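How Does a Youth Orchestra Work?

An orchestra is a big group of people who play music together on different instruments. A youth orchestra is the same thing, but the players are still in school. The Ormsby Youth Orchestra has 93 players. The youngest are nine and the oldest are eighteen.

The four families

Instruments in an orchestra are sorted into families. The strings are violins, violas, cellos and double basses. The woodwinds include flutes, clarinets, oboes and bassoons. The brass family has trumpets, horns, trombones and tubas. Percussion is anything you hit, shake or scrape, such as drums, cymbals and triangles.

The strings sit in front. They are the quietest instruments, so there are more of them. The brass and percussion sit at the back – a trumpet can be heard over almost everything else.
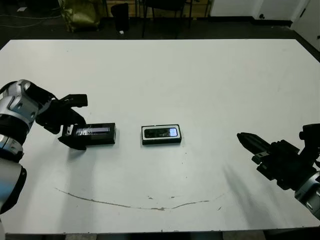
What happens at an audition?

To join, you play for two people who listen and take notes. This is called an audition. You play one piece you have practiced and a few scales. Then you get a short piece you have never seen before and play it as well as you can. That part is called sight-reading. Everyone makes mistakes in it. The listeners want to know if you can keep going after a wrong note.

You will find out where you are sitting a few weeks later. Two string players share each music stand, and the one sitting on the inside turns the pages.

What does the conductor do?

The conductor stands in front and keeps everyone together. One hand usually shows the beat. The other can show when to play louder or softer, or when a group should come in. Frans Vandenberghe has conducted the Ormsby orchestra for six years. Before that he played the viola.

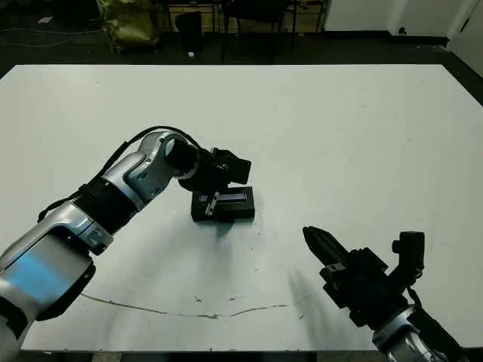
A conductor makes no sound during a concert. Most of the job is done at rehearsals, where the orchestra stops and plays the hard parts again – sometimes just four notes, over and over.

Getting ready for a concert

The big concert is in May at the Estari Hall, which has 2,000 seats. Rehearsals for it start in January. First each family practices by itself. Then the whole orchestra plays together.

Before every rehearsal and concert, the oboe plays one long note, an A. All the other players listen and tune their instruments to match it.

Words to know

Audition: playing for someone so they can decide if you will join.
Rehearsal: a practice for the whole group.
Section: all the players of one instrument.
Score: the conductor's music, with every part on the same page.

Page updated 9 January 2022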